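Floserstead students teach two-handed robot to pour a drink

Education | Local

A student team at Floserstead Technical College has spent the term on a job most people do without thinking: pouring water from a bottle into a glass.

The project, named Tunolen, is part of the college's second-year automation class. Eight students share one two-armed robot with black multi-fingered hands and take turns guiding it through the task. They have recorded 390 attempts so far and plan to keep going until July.
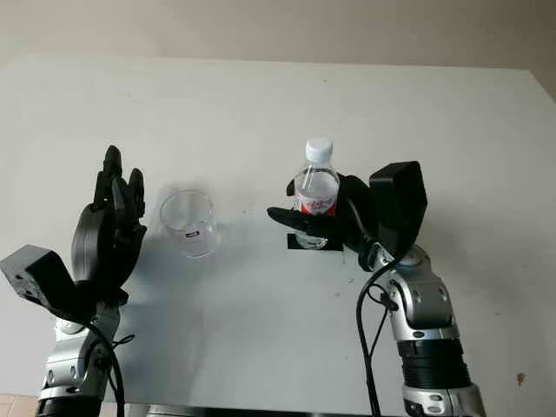

Kikuchi

Each attempt starts with a bottle and an empty glass standing on a white table between the robot's hands. The right hand has to close around the bottle firmly enough to lift it without squeezing the water out. The left hand is meant to steady the glass.

The students said the grip has taken more work than the pour. Clear plastic and clear glass are both hard for the robot's software to pick out against a white surface, and a bottle gets softer to hold as it empties. The team now logs the water level before every run.

Parts for the project cost $3,175, paid for by the college and a grant from Flemard, a local packaging firm. The robot itself belongs to the engineering department and is used by other classes in the morning.

Tunolen will be entered in the regional student robotics contest, where teams must pour 200 milliliters into a glass and set the bottle back down. Spills cost points, and a dropped bottle ends the round.

The class will hold an open lab before the contest, starting at 4 p.m. Admission is free.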